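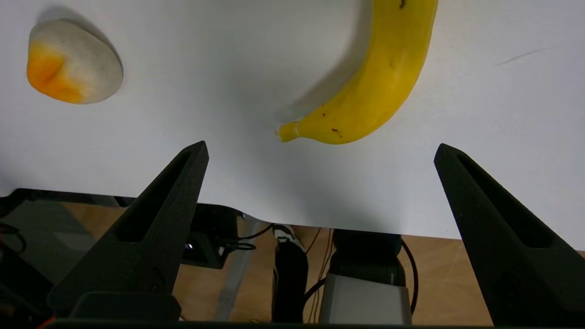
Tellgate Opens Its Free Fruit Table to Everyone in July

I'm Samira Awad, and I run the front room at Tellgate, so I get to share the fun news – starting in July, our fruit table is open to anybody who walks in. You don't need a membership or a sign-in sheet, just come hungry!

We started small last winter with bananas and whatever else Malluson could drop off before 8 a.m. By spring we had given out 3,521 pieces of fruit (the bananas always go first, speckles and all), and people kept asking if they could bring a neighbor. Now they can.

The table is white, and I wipe it down myself between refills. We'll put fruit out twice each morning, at 8:30 and again at 11, with around 90 pieces a day to begin with. If you like your bananas on the green side, come early. If you bake, ask me for the very ripe ones after 2 p.m. and I'll bag them up for you.

Noura Zoubi from Karken is paying for the first 22 weeks, which made me do a little dance in the hallway. "I grew up with a bowl of fruit on the table and I still reach for one when I walk into a room," Noura told me.

Groups of up to 30 are welcome, but please call the front desk the day before so I can order extra.

Press contact: Samira Awad, Tellgate front desk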